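Colour for interiors, session 4: neutrals and one strong accent
Notes to go with the talk, N. Escobedo. Bring the paint cards from last time.

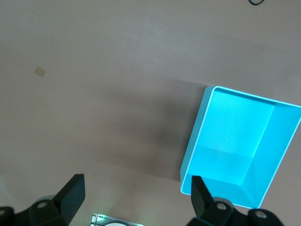

Fig. 1. Turquoise tray on a taupe-brown tabletop. Compare the floor of the tray with its sloped side.

Recap first, quickly. Hue = the name of the colour (red, blue-green etc). Value = light or dark. Chroma = how strong. Most mistakes in student schemes last term were value mistakes and people blamed the hue. If a room looks muddy check values before you change anything else.

Neutrals
Taupe, greige, stone, mushroom. Shop names mean very little, two firms' "stone" can be miles apart. What matters is the undertone. Every neutral leans somewhere: pink, yellow, green, violet. Hold the card against plain white paper and the lean shows up. Hold it against another neutral and it shows up more.

Brown is dark orange, more or less. So a taupe with any warmth left in it sits opposite the blues on the wheel and will push them. Put a blue-green next to it and the blue-green looks stronger, the taupe looks browner. Simultaneous contrast, Chevreul, see the reading. He worked at the Gobelins dye works and the complaint was about blacks looking weak. Dyes were fine. It was the neighbours.

Same paint, different light
One surface is never one colour. The side near a window goes cooler and greyer, the far side goes warm and dull. Fig. 1 does it on one tabletop, greyer towards the top and browner at lower left. A wall does the same over a few metres, which is why a card the size of a stamp tells you nothing.

Test properly:
- paint a big piece of lining paper, two coats, leave a white border
- move it round the room, morning and evening
- look at it flat AND upright, they wont match
- look with the lamps on, using the bulbs the client will really have

Planes matter as well. A sloped face catches light differently from a flat one, so a single plastic or a single paint gives you two or three blues for nothing. Useful on panelling, alcoves, window reveals. Don't pay for a second tin if the angle is doing the work already.

How much accent?
Old rule of thumb is big area quiet, small area loud. I won't give you a ratio, you'll only stick to it. Strong colour spreads visually, it looks bigger than it measures. Start with less than you think and add. Easier than taking away once the sofa's been ordered.

Case: Dramani flat
North-facing sitting room, 7 Padel Court. Client (Mr Quintero) wanted turquoise walls. Cold light, low ceiling, so it read as swimming baths. We went to a warm taupe on all four walls and kept turquoise for the inside of the bookcase and one chair. He was not keen until the second coat. Ximena Beltrán did the sample boards, they're in the plan chest, top drawer, please put them back in oder.

Points to argue about in class: would it have worked with a green-leaning neutral? What if the floor was pale? Should the ceiling have stayed white?

Metamerism
Running short so only a line or two. Two samples match in the shop, don't match at home. Different pigments, different lamp. Always match fabric to paint in the room itself. We'll do this properly in session 5 with the light box, assuming it's back from repair.

For Tuesday
One board, A3. One neutral, one accent, at least two kinds of finish (matt and something shinier). Label undertones in pencil on the back. 50 words on why, no more. Marks are out of 100, and 27 of those are for value control alone so squint at it before you hand it in.

Reading: Albers, Interaction of Color, the chapters on one colour looking like two. Library has it on short loan. Jacinto Figueroa has the spare copy in the studio office if it's out.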